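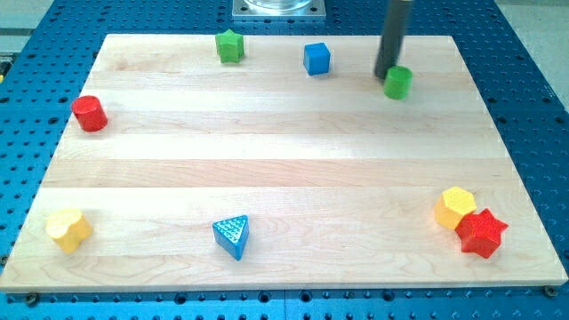
A model of this sort learns what you did, including the parts you would rather it hadn't noticed. If you always begin with the arm in the same spot, it will learn that tasks begin in that spot, and it will sulk for the rest of the term when they don't. So the starting layout matters more than anything else you'll control this week. Push the blocks out towards the edges of the board and leave the middle clear, so the tip has somewhere to travel and something to decide. Mix the colours too. With a green cylinder and a green star both out, "the green one" is a useless instruction, and you'll find that out at the labelling stage, when it is too late to be cross with anyone but yourself.

## What counts as an episode

One episode is one instruction carried out from start to finish. "Push the blue cube to the red star" is an instruction. "Tidy up a bit" is a cry for help.

- Type the instruction before you touch the controls. Writing it afterwards to match whatever you managed is cheating, and the people who do it are very good at it.
- Keep each episode under 40 seconds. If you're still chasing a cylinder by then, stop and mark it `abandoned`.
- Do not delete abandoned episodes. We want them. Inmaculada Alcaraz wrote her whole second chapter out of other people's abandoned episodes.
- Shuffle the layout by hand every fifth episode. Shuffle means shuffle. Nudging one block a centimetre is not a new layout, and the plots in week 6 will show that you did it.

## How many

The class target is 2000 episodes, shared among the groups. Each group owes 80 by Monday. Last year the Rincombe group handed in 67 and a very well written paragraph about why that was enough. It wasn't, but the paragraph got a mark.

## Driving

Small, slow pushes. The tip is round and so are the cylinders, which means an off-centre shove sends the thing sideways. Stars are worse: they catch on a point, turn, and then go somewhere you didn't ask. Don't avoid them for that reason. A data set in which everyone pushed the cube because the cube behaves will give you a model that is superb at cubes.

Recover from your mistakes on the recording. If the block slides past the target, go round and bring it back. A model that has only ever seen perfect pushes has no idea what to do after a bad one, and it is going to make plenty.

## Words

Vary them. "Move", "slide", "nudge", "bring" are all fine. Say "heart" or "flower" for the scalloped yellow piece if that's what you see; Onyeka's notes from last term have both, plus "the biscuit". Leave "the biscuit" in. What you may not do is use left and right without saying whose. In this course left is the driver's left, in every file, for ever.

## Saving

Files go in the Zetik folder under your group name. The Usetti script checks for missing labels and repeated layouts and prints its opinion in red. Read the red. It has been rude to all of us.

## For next time

1. Bring your episode log, including the abandoned ones.
2. Pick the three instructions your group found hardest and write two lines on each.
3. Read section 4 of the February notes, on whether more drivers beats more episodes. There will be an argument.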